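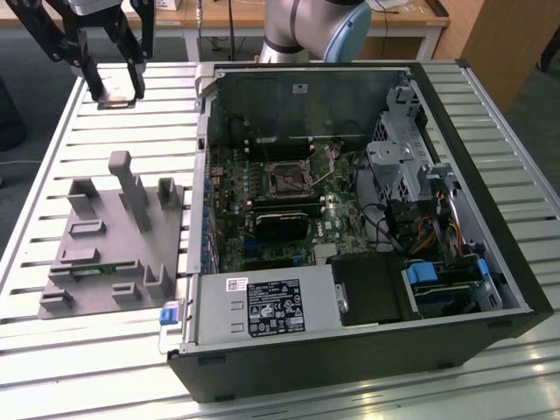 Open desktop tower with side panel removed

Bandum Forms Support – Ticket 1359-B
Subject: Submissions missing from exported report after field rename
Product: Bandum Forms, hosted edition
Opened: 2023-05-25
Reported by: Lucimara Lopes, Records Office, Jatdale
Assigned to: Wenche Fjeld, Application Support
Priority: Normal
Status: Resolved, follow-up pending

Summary of the problem
The customer maintains an intake form with 1,359 stored submissions. After the field "Contact phone" was renamed to "Daytime phone," the scheduled export to a spreadsheet contained fewer rows than the form itself. The missing entries could still be opened one at a time in the submissions view. No error message was shown, and the export log reported "Completed."

Steps taken by the customer before contact
The export was run again by hand, with the same result. The browser cache was cleared and a second browser was tried. The field was then changed back to its earlier name, which did not restore the missing rows.

Entry 1 – Application Support
Thank you for the detailed report. Please confirm the following: whether the export uses a saved filter, whether the form has any hidden fields, and whether the Skidico connector is turned on for this form. Please do not delete or clone the form while the ticket is open.

Entry 2 – Customer
The export does use a saved filter, named "Active intake." It was set up by a former colleague and I do not have the rights to edit it. There are five hidden fields. The Skidico connector is turned on. The spreadsheet is short by 113 rows, and most of them appear to be older entries.

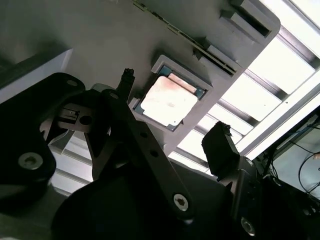 Photo: Rafferty Media Library

Entry 3 – Application Support
We reproduced the problem on a test copy. The saved filter includes the condition "Contact phone is not empty." When a field is renamed, the form creates a new internal label, and saved filters continue to point to the old one. Entries that have not been opened and saved under the new label are read as empty by the filter and left out. Changing the name back creates a third label and does not reconnect the filter.

The connector is not involved and may remain on.

Entry 4 – Application Support
Please ask your account administrator to carry out these steps:
1. Open Reports, then Saved Filters, and select "Active intake."
2. Remove the phone condition and save the filter.
3. Open Form Settings, then Maintenance, and choose "Rebuild field labels."
4. Wait for the green notice. A form of this size may need several minutes.
5. Add the phone condition again from the list and save.
6. Run the export by hand before turning the schedule back on.

Entry 5 – Customer
Our administrator completed the steps this morning. The rebuild stopped once with the message "Label in use" and we did not continue.

Entry 6 – Application Support
That message appears when the scheduled export is still active – please pause it under Reports, then Schedules, and begin again at step 3.

Entry 7 – Customer
With the schedule paused, the rebuild finished. The manual export now includes all rows. The phone column is in a different position than before, and our mail merge had to be adjusted. Can the column order be fixed in place?

Entry 8 – Application Support
Column order may be locked under Export Options by selecting "Keep current order." The setting applies to one export at a time and must be chosen separately for each saved export on the account.

Resolution
Saved filter reconnected after label rebuild. Internal defect record 17 has been opened so that a warning is shown when a field used in a saved filter is renamed. The change is planned for the September release. This ticket will remain linked to the defect record, and the customer will be notified by email when the release is available.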